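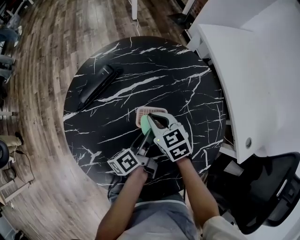 Pinza manual Clarnau para captura de demostraciones

Equipos > Captura y teleoperación > Pinzas manuales
Referencia: CL-217
Disponibilidad: bajo pedido, con entregas a partir de noviembre

Si ha llegado a esta página es probable que esté en ese momento, tan bonito y tan incómodo, de poner cifras a un proyecto que hasta ahora vivía en una pizarra. Lo conocemos bien, porque casi todos nuestros clientes nos escriben entonces, con el presupuesto a medio hacer y un montón de preguntas que les da un poco de apuro formular. ¡Pregunte sin miedo! Preferimos diez correos antes del pedido que una devolución después.

La Clarnau es una pinza de dos dedos que se sujeta con las manos y con la que una persona enseña la tarea que más adelante hará el brazo. Se trabaja sentado o de pie, en una mesa corriente, con los objetos de siempre, y para empezar no hace falta tener el robot comprado (hay equipos que graban durante meses antes de decidirse por un brazo, y nos parece una manera muy sensata de repartir el gasto).

Qué incluye la caja
Pinza montada y calibrada
Juego de marcadores de repuesto
Almohadillas blandas para los dedos, dos pares
Cable de carga y maletín rígido
Guía de puesta en marcha en español

Precios
Unidad suelta: 407 euros, IVA no incluido
Juego adicional de almohadillas: 40 euros
Recalibración en taller: 50 euros, portes aparte

Cuántas pedir
Para un solo puesto recomendamos dos unidades, una en uso y otra de reserva, sobre todo si va a contratar personas por horas para grabar. Una pinza parada en el taller sale más cara de lo que parece cuando hay un turno entero esperando. Con tres puestos o más, una reserva compartida suele bastar.

Lo que se olvida al presupuestar
Las almohadillas se gastan, y bastante antes si se manejan plásticos rígidos, rejillas o piezas con aristas. Cuente también con los objetos de la tarea, que se pierden y se rompen, con sillas en las que se pueda aguantar una mañana y con almacenamiento para las grabaciones. El software de sincronización Dadness se contrata por separado, por puesto y año; si ya tiene el suyo, le enviamos el formato de los marcadores para que lo compruebe antes de comprar.

Un consejo sobre la mesa: los acabados muy brillantes devuelven la luz del techo, así que conviene hacer una prueba corta en el sitio definitivo antes de encargar mobiliario nuevo.

Garantía y servicio
Dos años en piezas y mano de obra. Las reparaciones las hace Krajewska en su taller de la calle Dromerska, y mientras dura el arreglo podemos prestarle una unidad si nos avisa con algo de tiempo. Las almohadillas, por ser consumibles, quedan fuera de la garantía.

Solicitar presupuesto
Indíquenos el número de puestos, las horas de uso previstas por semana y el país de entrega. Los centros públicos pueden pedir factura proforma en el mismo formulario.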